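[Niltport-list] Re: Touring the Zelberg show: crates and dates

2 min read
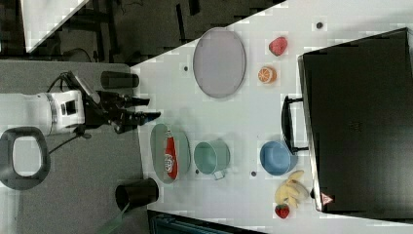
Oval plate on a white table

Hi all,

Answering the points from the last message in order, with the earlier text left in below.

> Moataz Abdel Hamid wrote:
> The touring grant for the Zelberg show has come through at 2000, and
> the host venues have been asked to match it with another 2000 between
> them. Farah wants the works list before they sign. Can someone confirm
> how many pieces are traveling, and whether the wall texts go with the
> crates or get printed at each stop?

Thirteen works are traveling. The two large hangings stay in Niltport because the lender will only agree to one venue. Everything else on the spring list is unchanged, apart from the title of the second video, which the artist has shortened. Please use the new title in anything you print.

Wall texts will be printed at each stop. We tried shipping panels for the last tour and they arrived with bent corners, so I would sooner send the files and let each gallery match its own walls. Plistar has the layouts and can send them in either paper size.

On the matching money — Farah has agreed to its share in writing. I am still waiting on the other host and will post here when I hear. The grant can't be spent on catering or on the opening night, only on freight, insurance and artist fees. Keep the freight receipts separate.

Crates leave in September. Condition reports need to be done before packing and again on arrival, using the same form both times. If your gallery has its own form, attach it behind ours.

I also need a contact at each venue for the artist talk. A name and a phone number will do.

Regards,
List moderator, Niltport touring group

You are receiving this because you subscribed to Niltport-list. This archive uses cookies to remember your reading settings.

Contact | Back to top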